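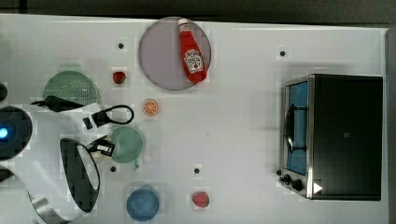
Notes for the chores talk, 28 April 2024

OK, start easy. Ask the room who did dishes last night. Wait for hands. Then ask who'd pay $4,000 to never do it again, and watch the hands stay up!

So - can a machine do it yet? My short answer is "parts of it, on a good day." I've been following this stuff since Kodora showed its first kitchen arm in November, and I still go home and scrub my own colander.

Picking up a mug is mostly fine now. Mugs are stiff, they have a handle, they stay the shape you left them. A bottle lying across a plate is harder, and you have to decide which one to move first (my kids get this wrong too).

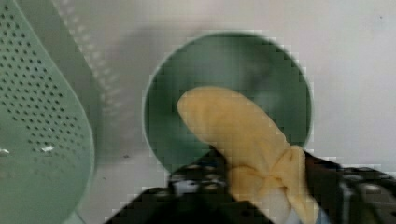
Cloth is where I slow down. Anything soft changes shape the second you grab it, so whatever plan the arm had is already a bit out of date. At the Hurby shop we logged 189 tries at folding a rag before I'd let anyone near the good towels. Read the number out slowly, people like it.

Tell the Adard story here if there's time - 5 minutes, no more. Skip the part about the invoice.

Shop floor next. Same bins, same parts, same light all day, and that's a much kinder job than my kitchen on a school night. I'd buy for the shop today. For the house I'd wait.

Take questions. Someone will ask about stairs.

Contact: Nkuna Talks
© 2024 Nkuna Talks. All rights reserved.
555 shares | 5 comments
Back to top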